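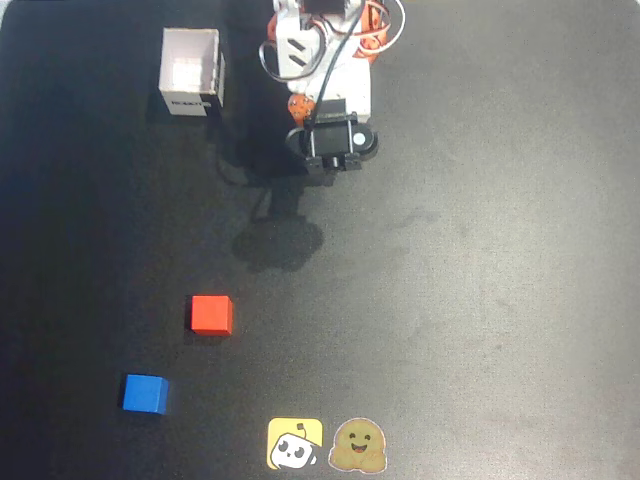
Niditz Record Office
April 12, 2020
Our reading room remains closed. Many of you have written to say that you are sorting family papers at home, and to ask how this should be done. Our advice is set out in the posts that follow.

Please begin by leaving things as they are. The order in which letters and receipts were kept often tells us who kept them and why. If a bundle must be untied, note on a slip of paper what was in it and where the bundle was found.

Use a soft pencil for all notes. Ink pens, gummed labels and sticky tape should be kept well away from the papers. Names and dates on the back of a photograph should be written lightly, near the edge, with the print lying on something hard and clean.

Clean, dry hands are suitable for handling paper. Cotton gloves are not needed and make it easier to tear a page. For photographs and negatives we do advise gloves, of the close-fitting kind without powder.

Rusty paper clips and pins may be removed if they come away easily. Slide a piece of thin card under the metal on each side before you lift it. If the paper has stuck to the rust, please leave the clip where it is and write to us.

Several readers have asked about the Gerlach letters, which we showed in the foyer last July. The family kept all 273 of them in a dresser drawer for 80 years, in the dark and away from the chimney wall, and most can still be read with ease. Lofts, cellars and garages are poor places for paper. A cupboard on an inside wall is far better.

Folded letters should be opened slowly and left to relax under a light, even weight. Do not iron them. A letter that cracks along the fold is best kept folded until it can be seen by a conservator.

A record of each item is useful even if it is short. We suggest the writer, the person written to, the date if there is one, the place, and a line on the contents. Where a date is a guess, please put it in square brackets. Our own list of the Flitosach parish papers began in this way, in a school exercise book.

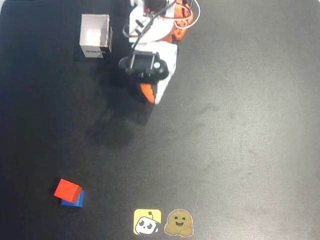
Copies made with a telephone or a small camera are quite good enough for sharing with relatives. Lay the page flat, hold the camera level above it, and take the whole sheet, including the margins and any blank reverse. Daylight from a window is pleasant to work by but seldom falls evenly. Note how the dark mat is close to black on the left and a washed-out grey on the right, where its smudges and scuffs also show up far more. A page of faint pencil will suffer in the same manner, so turn the sheet or move the table until both sides are equally bright – and keep flash switched off.

Please give each copy a plain file name made up of the date and the writer, and keep a second set in another place. A relative's house will do very well once visits are possible again.

We are often asked what may be thrown away. Our archivist, Kerstin Vogler, recommends that nothing be discarded in the first sorting. Shopping lists, rent books and school reports may seem dull beside a soldier's letters, yet they are frequently asked for by our readers. The rent books from Skistum are a case in point.

Papers which smell of mould should be placed in a cardboard box, apart from the rest, and not brushed indoors. Do not seal them in plastic.

Offers of papers to the Record Office are welcome, but we cannot accept deliveries at present. Please do not leave parcels at the door. Send a short description by email and Emrys Gethin will reply, though replies are slower than usual.

Our next posts will deal with photograph albums, including those with self-adhesive pages.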